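Skamside 2 Two-Arm Kitchen Bench Unit

Home > Arkville > Bench robots > Skamside 2

Item no. 3060
Price: $1900 per month, minimum term 27 weeks
Availability: on order, delivery from July

The Skamside 2 is a pair of arms for a kitchen counter, with the Severo control software already installed. We are often asked if it can do the cooking. At this moment it cannot. It can do some parts of the cooking, and we prefer that you know which ones before you rent it.

What it does well
– Picks up one piece of food from a cutting board and puts it in a pan
– Moves cups and plates from a dish rack to an open shelf
– Wipes a flat counter, if the counter is clear

What it does sometimes
– Turns food in a pan. Soft fish breaks often.
– Takes cutlery out of a rack. Forks are harder than spoons.

What it does not do
– Cut, peel or season
– Decide if the food is cooked
– Work safely beside small children. Please use the guard, item no. 158.

Every task can be tried first in the Wu simulator, with your own counter size and the colour of your cookware. A task that runs well in the simulator is not yet a task that runs well in your kitchen – grease, steam and wet handles are not modelled.

In the box: two arms, two grippers, counter clamps, power supply, one year of Severo updates.

Questions before ordering: Leonie Heitmann, Arkville customer desk. Please tell us the depth of your counter.

Page updated 1/15/20

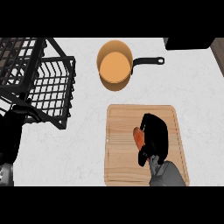
Board-to-pan task in simulation, with the food in the gripper over the cutting board.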